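Textile Handling and Care, Unit 17
Hanging dark cloth over a rod or rail
Course handout, Zistutham program
Last updated: 2025-05-25

1. Scope

This unit covers the hanging of small pieces of dark cloth on a horizontal support. Folding is in the previous unit. Pegs and clips are not used here. The notes assume that the reader can already find the grain of a woven piece and the stretch direction of a knit.

2. Terms

Support: the rod or rail that carries the cloth.
Drop: the length of cloth hanging below the support on one side. Every hung piece has a front drop and a back drop.
Bight: the part of the cloth that bends over the support.
Lead edge: the edge that passes over the support first.
Gathered edge: any edge drawn in by elastic, ribbing or stitching. It is heavier and shorter than the cloth next to it.

3. Balance

A piece stays on a smooth support when friction at the bight exceeds the difference in weight between the two drops. On a thin metal rod the contact area is small and friction is low, so the drops must be close to equal by weight. Equal length is a fair substitute for equal weight only in cloth without a gathered edge.

Worked case. A test piece of Zandton knit has a mass of 180 g and is 658 mm long. With even mass along its length, each drop is 329 mm and carries 90 g. If the same piece has a ribbed band at one end, the balance point moves toward the band and the banded drop must be made shorter. Find the point by trial before taking measurements.

4. Spreading

4.1 Hold the cloth at two ends, at equal height.
4.2 Draw the ends apart until the sag is taken up. Do not pull a knit past this point. The Saber grade recovers slowly and will hang with a wave along the lead edge.
4.3 Keep the line between the two holds parallel to the support.
4.4 Carry the lead edge over, lower until the bight touches, then release both ends together. Releasing one end first turns the piece on the support.

5. Reading dark cloth

Folds in black fabric show little contrast. Inspect against a white or pale background and judge by outline. Points to record:

- whether the hem runs level or slants
- loose fibers at the hem
- bunching near a gathered edge
- corners of cloth projecting from under the main piece

Views for section 5: black cloth held out between two ends, a thin metal rod, and wrinkled black fabric with a thick rolled fold.

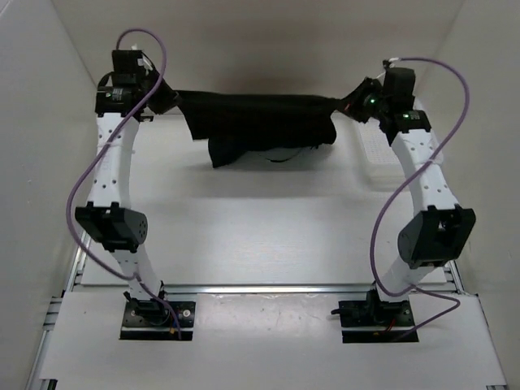
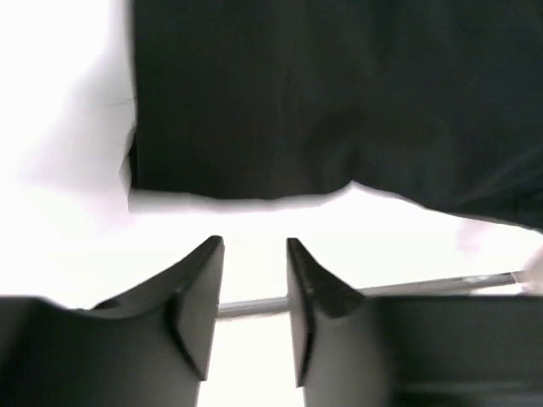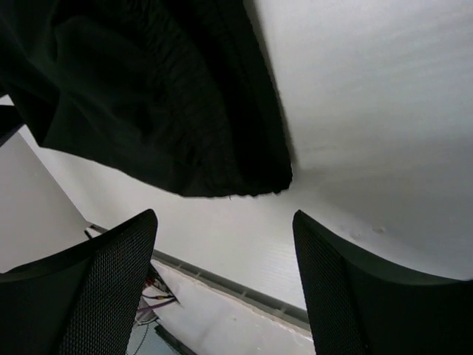 6. Faults and corrections

Slant. One end was released early, or the holds were at different heights. Lift and repeat from 4.1.

Creep. The piece slides toward the heavier drop. Shorten that drop in small steps.

Rolled edge. Open the fold by hand along its full length before rehanging. Shaking does not clear a roll in ribbed cloth.

7. Exercise

Hang the Skorkby sample 2 times, first with equal lengths and then with equal weights. Record both drops in millimeters and note any creep. Hand in the record sheet with the sample.

Zistutham Textile Handling and Care | Contact the course office | © Zistutham | Back to top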